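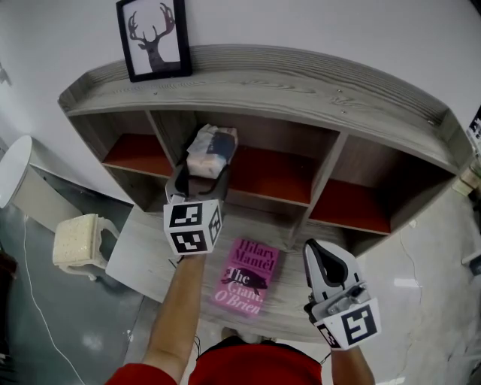
Kamutum Shelf Tidying

Welcome, and thank you for stopping by! Kamutum is a collection of 2951 short recordings of people putting small household things onto low shelves and taking them off again — paperbacks, wrapped packages, the odds and ends that pile up in any living room.

What's inside

Recordings: 2951
Homes: 8
Longest recording: 180 seconds

Each folder has a plain text file listing the items used, with book titles spelled the way they are on the cover. We fixed plenty of typos in May, but please do write to us if you find more.

Last updated 22 March 2026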